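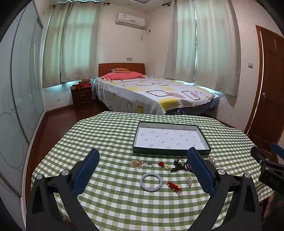 ## 2. Why we chose evening prayer

Our course asked each group to study one habit of faith in daily life. We chose the evening prayer at home, as it is kept in the parish of Drusari. The course reader gives only one page to it, and this page is mostly on monasteries.

We gave out a short paper form with 9 questions. The forms were placed at the church door in December, and 467 of them came back filled in. The parish register has 3,035 names, so our answers show only a part of the people.

## 3. What the answers say

Most people wrote that they pray alone, sitting on the bed or standing near a window. Families with small children pray together more often, and the prayer is then short. Many older people use the Coro, a small book of psalms which the Zimelix press prints for the parish.
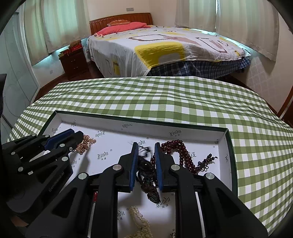 The question about silence was difficult to read. Some people understood it as "Do you pray without words?" and others as "Is your house quiet?" We kept the answers in the appendix but we did not use them in the tables.

One woman wrote on the back of her form that she prays for the same three neighbors every night and has never told them. We asked ourselves if this belongs in a report. She had marked the box that permits quoting, so we left it in.

## 4. Limits of the work

- The form was only in one language.
- People from Tzavaras, on the other side of the river, come to this church too, and we did not ask where a person lives.
- December is a season of many services, and the habit may be weaker in summer.

Report handed in January 2022.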